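Storage and Waste of Fresh Produce at Pudton Market
Project report by Ka-ming Tseng

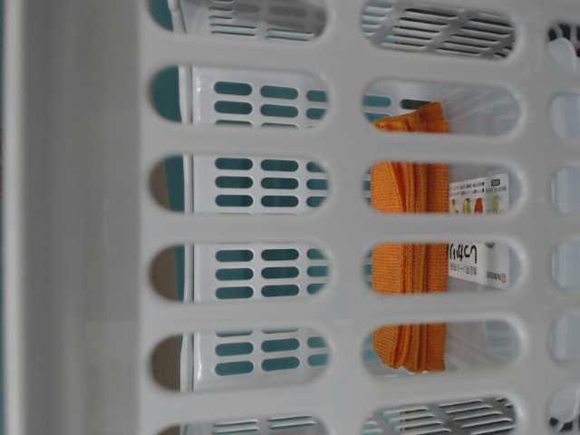
Fruit and vegetable stalls lose part of their stock before it can be sold. My project looked at how much is lost at Pudton covered market and whether the way produce is kept overnight makes a difference. I chose the subject after working Saturdays on a stall there, where I saw a lot of soft tomatoes go in the bin.

Method

Two stalls agreed to take part, Imon Greens and Yu Fruit. During October each stall weighed what it threw away at closing time and wrote the weight on a sheet, along with the reason (bruised, mouldy, wilted or other). I collected the sheets at the end of each week and typed them up. I also asked shoppers to fill in a short questionnaire about what puts them off buying loose produce. I got 65 back, of which 61 were complete enough to use.

Both stalls buy most of their stock from the wholesaler at Sikarlow. Imon Greens keeps unsold stock under the stall in stacked containers with a damp cloth on top. Yu Fruit moves everything to a shared cold room after closing.

Results

Together the stalls threw away 918 kg. Leafy vegetables made up the largest share at Imon Greens, and nearly all of it was marked as wilted. At Yu Fruit the main losses were soft fruit, mostly bruised. The owner thought some of the bruising came from carrying stock to the cold room and back, which I had not considered when I designed the sheet.

In the questionnaire, bruising was the most common reason for not buying, followed by mould. Several people wrote that they would buy marked fruit if it was cheaper. Neither stall had a reduced section during the study.

Problems

The reasons on the sheets were not always filled in, and the two stalls did not use "bruised" in the same way. Imon Greens used it for anything soft. I should have given them photographs to compare with. The stalls also sell different goods, so I can't say that one way of storing is better than the other from these figures.

Further work

I would like to repeat the weighing in summer with one crop only, probably tomatoes, and split each delivery between the cold room and the stall. Yu Fruit has said it would take part again.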